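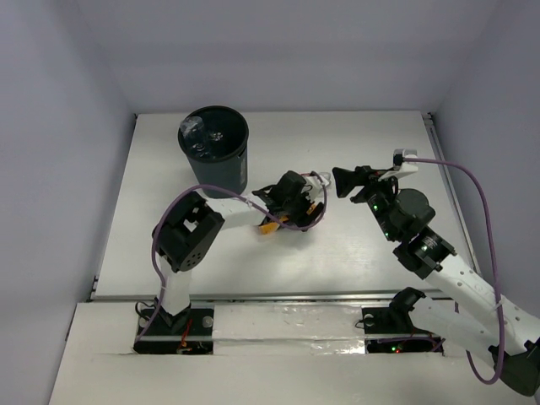 Do I need any robot experience to apply?

None at all. If you can sort your own recycling and keep your patience when something slips, I can teach you the rest in your first couple of shifts.

So, hi! I run the demonstration room at Tromeck, over on Lillbridge, and I'm looking for part-time operators to help us collect examples for a learning system we call Genix. You steer a pair of arms through a small tabletop job (right now it's mostly putting plastic bits and other odds and ends into a bin), we record the whole run, and Genix learns from what you did. Then you reset the table and go again. And again! We have 2,615 good runs so far and I want a whole lot more before the summer.

What a shift looks like: four hours, morning or afternoon, with a real break in the middle. You'll do a batch, mark each run keep or toss, and jot a line if something weird happened. Please don't toss a run just for being clumsy. A fumble you recovered from is gold to us, so keep those.

Pay is $27 an hour, training included. Parking is free, the coffee is okay.

You'd be a good fit if you like repetitive work with a podcast on, you can sit or stand for a stretch, and you'll speak up when a cable is tugging or a joint sounds off. Lefties very welcome, we don't have enough of you. You do need to be 18 or older and able to come in at least two shifts a week.

To apply, send me a few lines about yourself through the Tromeck jobs page and put "Genix operator" in the subject. Skip the cover letter, I mean it. I'm reading everything that comes in by 11 Feb 2023, and tryouts are an hour long and paid too.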